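Eating by the Calendar of Someone Else

When I moved to Virkholm, I brought two suitcases and a wrong idea about radishes. In my mother's kitchen the radish was white and long, and it went into soup or into a jar. In the shops of my new town it was small and red and people ate it raw with butter. For a whole winter I thought I should choose one of these and be loyal to it.

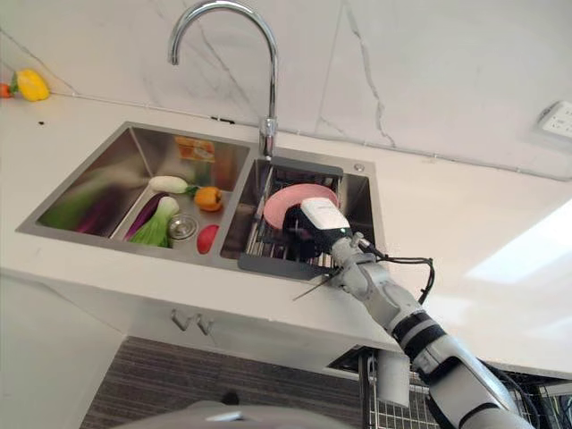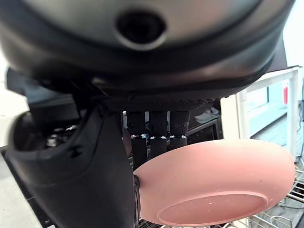
This is a story of how a town learns new vegetables, and it begins with a woman who could not find the ones she wanted. Nhi Trịnh came to Virkholm 18 years ago. She rented a piece of ground behind the old rope factory, four rows only, and she planted white radish, mustard greens and a bitter melon that died in the first cold week. "I cried for the melon," she told me. "The radish did not care about the weather. So I respected the radish."

Today her stall, Phí, stands in the corner of the Pirkar market, near the fish. She sells the radish with the leaves still on, and she is strict about it. If a customer asks her to cut off the leaves, she does it, but she puts them in a separate bag and gives it to him anyway. The leaves go well with garlic and a little salt. She has repeated this so many times that some of her customers now repeat it to each other in the line.

I went to the market with her in August, when the light comes before five and the sellers are already tired. She bought her coffee from one man and her bread from another, and with both of them she spoke of rain. I had expected to write down recipes. Instead I filled my notebook with rain.

The person who changed her business was a neighbor at the market, Vusumuzi Motaung. He grows peppers and tomatoes under glass at Umcombe, a farm on the hill road with 76 beds. For years he had thrown away the peppers which were too crooked for the shops. Nhi asked if she could have them for pickling. He gave her one box, then a box each week, and after that they began to sell the jars together and to divide the money in half.

The pickle is simple. Radish and pepper are cut thin, salted for one hour, pressed by hand and covered with vinegar, sugar and water. It can be eaten after one night. Vusumuzi likes it on toast with cheese, and Nhi has stopped arguing with him on this point. Last year they sold 383 jars, all of them from the same small table.

I asked them both if a dish like this belongs to a country. Vusumuzi said it belongs to the person who is washing the jars. Nhi was serving an old man and did not answer me. He wanted two radishes, without the leaves. She gave him the two bags.

My own radish question I have not solved. In spring I buy the red ones and in autumn the white ones, and my mother, when I call her, wants to know only if I am peeling them too thick.

Comments (4) | Shares 76

Contact the editors | Copyright 2026, all rights reserved | Back to top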